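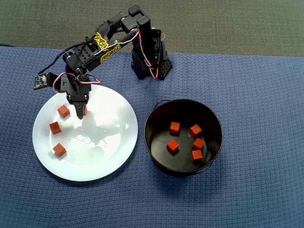 Trundel Arm Build Guide
Part 3: First pick test

1. Lay a cloth on the table before you set anything down. I like one with a bit of weave to it -- plates skate around on bare wood.

2. Put the plate where the gripper can reach the middle of it without the arm stretching all the way out. The bucket goes beside it.

3. Power up and run the arm to its rest pose. If a joint buzzes for more than 8 seconds, switch off and reseat that horn.

CAUTION: Check your servo wires before every run! Mine like to droop, and a snagged plug cost me a whole evening in May.

4. Set the speed to 20 in the Nidik panel and lower the fingers over a cube. Stop just short of the plate.

5. Close, lift, swing, release. Go one cube at a time.

Note: If the fingers miss to the same side 3 times running, redo the wrist offset on page 16.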